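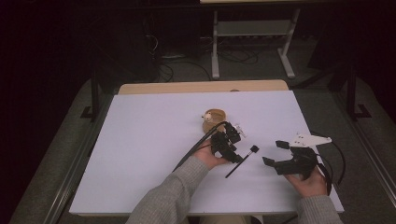 FOR IMMEDIATE RELEASE

Kerkon Fellowship Opens Jivirine, a Daily Prayer and Reflection Site for People Living Alone

TROKPORT, 23 Oct 2020 – Kerkon Fellowship today opened Jivirine, a free website offering a short prayer, a Scripture reading and a moderated discussion each day for people who live by themselves. The site is open to readers of any church or none.

Jivirine grew out of a phone list the fellowship started in the spring, when its building closed and Sunday worship moved online. Members called people who lived alone and prayed with them if they wished. By September the list had grown to 70 households, and several of the people on it had asked for something they could read between calls.

"The calls were good, but they came once a week," said Guilan Yao, the fellowship's minister of pastoral care and the editor of Jivirine. "People told us the hard part of the day was the morning, before there was anybody to talk to. We wanted something to be there when they got up."

A new entry will be posted each morning at 6 a.m. Pacific time. It opens with a reading from the Psalms or the Gospels, followed by a reflection that takes less than five minutes to read, and ends with a prayer. An audio version is available on the same page and by telephone for those who do not use a computer. Callers hear the same text as readers, in the same order.

The first 45 reflections have been written and will carry the site into early December. They follow three threads: waking and resting, eating alone, and remembering people who have died. A separate Advent series is being prepared and will begin once the first set is finished. 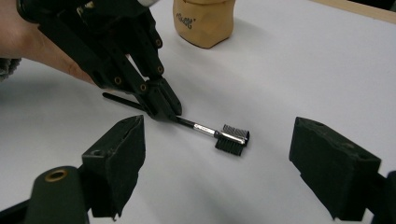 Most of the reflections begin with an ordinary part of the day and move from there to the reading. Yao said she asked the writers to stay away from grand subjects and to look at what is within reach at home. One morning entry is about getting ready when no one is expected. Something as small as the double-ended eyebrow tool shown here, lying on a white tabletop, belongs to that kind of morning, and the entry asks whether looking after one's own face can be done with thanks. The reading for that day is from Psalm 139. Other entries take up making the bed, setting a single place for supper and answering the mail.

Below each entry is a discussion page where readers can leave a comment or a prayer request. Requests may be posted under a first name or with no name at all. Every comment is read by a moderator before it appears, and the fellowship asks readers not to give addresses, phone numbers or medical details about other people. Requests stay on the page for 30 days and are then removed, unless the writer asks for them to come down sooner.

Jianhua Kong, who chairs the worship team and wrote a third of the opening entries, said the discussion pages were added after a small trial over the summer.

"At first we only sent out the readings," Kong said. "Then people started writing back, and they wanted to know what the others had said. One woman had been praying for a man she had never met, and she asked every week how his knee was. So we made a place for that."

The site does not offer counseling. Readers who ask to speak with someone can leave a number on a private form, and a member of the pastoral care team will call within two days. The form also lists what to do in an emergency and asks anyone in immediate danger to call 911.

Jivirine carries no advertising, and readers do not need to open an account to read, listen or post. Its first year is paid for by a grant from the Fu Fund, a family fund in Trokport that supports the work of local congregations, and by gifts from members of the fellowship. Other churches may reprint the reflections in bulletins and newsletters free of charge if the writer's name is kept with the text.

A printed edition will be mailed every two weeks in large type. The first printing is 100 copies – more will be made if they are needed – and can be requested by mail or by leaving a message at the fellowship office. There is no charge for the printed edition or for postage.

The fellowship will hold an evening prayer service by telephone and online on Sunday at 7 p.m. to mark the opening. Yao will lead the service and Kong will read. Dial-in instructions are posted on the front page of the site and on the recorded message at the office.

About Kerkon Fellowship

Kerkon Fellowship is an independent Christian congregation in Trokport. It holds Sunday worship, a midweek Bible study and a monthly service of remembrance, all of them online at present.

Media contact:
Guilan Yao
Minister of Pastoral Care
Kerkon Fellowship, Trokport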